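The Long Table at Teltimcombe: a gallery from our autumn shared lunch

Posted 24/06/2019 by Ruairi Munro

I promised a good many people that I would get this page up within the fortnight, and I'm sorry to say the fortnight has come and gone and then come and gone again. Blame the firewood, the flu, and my habit of writing three paragraphs where one would do. Anyway, the kettle's on, the dog is asleep on my foot, and I have finally sat down to it.

For those who are new to us, the Long Table is the shared lunch we hold at Teltimcombe every autumn, when the mornings have started to nip but you can still sit in a doorway with your sleeves rolled up. Everyone brings a dish, or a loaf, or a bag of something from the garden, and we provide the tables, the plates and the cutlery. It began in Nusrat Saha's carport five years ago with a pot of dal and a borrowed esky. This March we laid 80 places and I still saw people eating standing up, quite happily, with a plate balanced on the window ledge.

We used to be able to show off the food in these galleries and leave it at that. This year I've been asked more about the setting up than about the eating (I've had messages from the Sutherland crowd, who are planning a lunch of their own and want to know how we manage the cutlery, of all things), so I've let myself ramble on about the getting-ready side of it. If you only came for the recipes, Nusrat's eggplant is at the bottom of the page.

The menu

As ever, the menu was whatever came through the door. Harsh Mathur brought his potato and pea samosas and a green chutney that made my eyes water in the best possible way. Iulian Pană did stuffed capsicums, two trays of them, and a cabbage salad with so much dill in it that the car smelled of dill the whole way home. Aminu Babalola made jollof rice, and I'm told there was a second pot hidden in the boot for later, which is the sort of forward thinking I admire in a man. There were cold noodles with cucumber, a pumpkin slice, lamingtons, mandarins from somebody's tree and far too many dips.

The plates

We own our plates now, and I can't tell you how pleased I am about it. For the first couple of years it was paper ones, and anybody who has tried to carry jollof rice across a room on a paper plate will know how that goes. The white ones came from a cafe in Bronarell that was closing its doors, and the owner let the lot go for $149, crates and all. A few have chips in them. We give those to family.

They get a rinse and a dry before the day however clean they looked going into the cupboard, and then they're stacked near the end of the table where the queue starts. Aminu likes them in short stacks -- he's lifted enough tall ones to have earned an opinion -- and I've come round to his way of thinking.

Spoons, chopsticks and the great sorting

Now then, Sutherland people, this part is for you. The cutlery is the fiddly job, and it's the one I love best. You get a seat at it if you're lucky, you get a natter, and there's a nice quiet satisfaction in seeing a muddle turn into something a hungry person can find their way around. Clear trays are the way to go, in my view. You can tell from across the room what you're short of, and children can see what they're reaching for without tipping the lot out to find it.
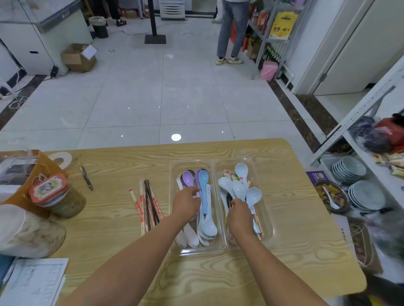

Our spoons are a mixed bunch and I wouldn't have them any other way. Nusrat did once suggest we buy a proper matching set, and she even brought along a Trotetti catalogue with the corner of the page turned down, but by the end of the meeting she'd talked herself out of it. The odd colours are handy, for one thing. A little one who has chosen a spoon in a colour they like tends to hang on to it through lunch and right on into pudding, and that's one less for the washing-up bowl.

Chopsticks we do both ways. The disposable ones stay in their paper until somebody wants them, and the reusable pairs are for those of us who'll take them back to the sink afterwards. My one firm request is that the reusable ones be paired up before they go out. Harsh spent a good part of last year's lunch eating noodles with one long and one short, and being Harsh he didn't say a word about it until we were stacking the chairs.

A word on serving spoons while I'm at it. Please, please bring one with your dish, and put a bit of tape with your name on the handle. I have five in my kitchen drawer at present that don't belong to me, including a very handsome slotted one, and I'd love to see them all go home.

Nusrat's eggplant

She has let me print this on the condition that I don't fuss with it, so I'm giving it to you as it came to me. Slice two large eggplants into rounds as thick as your finger, salt them and leave them while you do something else. Pat them dry and rub them with turmeric, chilli powder and a little sugar. Fry them in mustard oil until they're dark at the edges, and lay them on a big flat dish. Whisk some plain yoghurt with a pinch of salt and spoon it over. Then warm a bit more oil with cumin seeds and a dried chilli, and pour it over the top while it's still crackling.

It's lovely at room temperature, so it travels well, and it doesn't mind waiting while people finish talking.

If you'd like to lend a hand with the next one, have a word with Iulian, who keeps the list. And if the slotted spoon is yours, it's in the second drawer down, and you're welcome to stay for a cuppa when you come for it.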